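Subject: Re: [ladden-list] Guest towels, line drying, and the spring linen order
From: Jolien Verschueren
To: the Ladden list

Hello everyone,

I meant to write back to Anas much sooner, but we had a full house and then the washer decided to walk itself halfway across the laundry room, so please forgive me! His message is copied here for those of you who joined after he sent it.

Anas Tazi wrote:
> Hi all,
> We run a small guesthouse outside Salem and I'm about to replace
> all of our bath towels. The ones we have were lovely for the first
> season and now they feel like toast. I have a quote for 700 gram
> towels, which sounds very grand, but my neighbor thinks they're a
> mistake for a place with only one dryer. What is everybody else
> buying? And is there any saving the old ones, or do they all go to
> the animal shelter?
> Thanks, and sorry if this was covered before I joined.
> Anas

Anas, welcome, and please don't apologize. We talk about towels on this list every year and I for one never get tired of it.

Your neighbor has a point. We bought the 700 gram ones when we opened, and guests did love them, but they took forever to dry. On a changeover day I'd have two loads sitting wet in baskets at three in the afternoon with people already coming up the drive. When those wore out I went down a good deal in weight, and I can't remember a single guest mentioning it. I do keep a few of the heavy ones for the room with the big tub, mostly out of sentiment (they were the first thing we ever bought for the house).

As for the toast problem, before you give the old ones away, try washing a load with no softener at all. I used softener for years because my mother did, and it coats the loops so they stop soaking anything up. Run them warm with a cup of plain white vinegar, then run them again with nothing in the drum but water. Ours came back better than I expected after two rounds. The hand towels came back best and the bath mats hardly at all, so I wouldn't get your hopes up about mats.

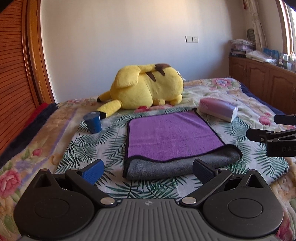

Skelledska, September

Since I'm writing from our place up here I may as well tell you how we do the drying, although I know some of you have heard it at length. We line dry whenever the weather lets us, and then everything gets a short tumble at the end, ten minutes or so, just to wake the loops up. Give each towel a good hard snap before you peg it. My arms complain, but it makes more difference than anything you can pour into the machine.

Folding is a matter of taste and I've seen friendships tested over it. I fold in thirds the long way and then over, so the rounded edge faces out on the shelf and you can pull one without the whole stack coming down. Whatever you choose, write it on a card and tape it up inside the closet door, especially if you have summer help.

On buying, I've been getting ours from Prokar, who will sell you a sample set before you commit. Do take them up on it. Wash the samples at least five times before you decide, as they all feel wonderful out of the package. My last order was 50 bath towels and 30 hand towels, and the whole thing came to $433 with the shipping, though I was buying end-of-season white and I can't promise that price is still to be had. I'd stay with white in any case. We had a sage green set once, very pretty, and then somebody's face cream got at it and we had pale spots on everything.

If a few of us are ordering this fall, it might be worth putting it all together to save on freight. I'm happy to keep the list of who wants what. Just send me your sizes and quantities off-list so we don't fill up everyone's mailbox, and let me know whether you want the hanging loops sewn on, as those have to be asked for.

And Anas, the shelter will be very glad of the mats!

Warm wishes to you all,
Jolien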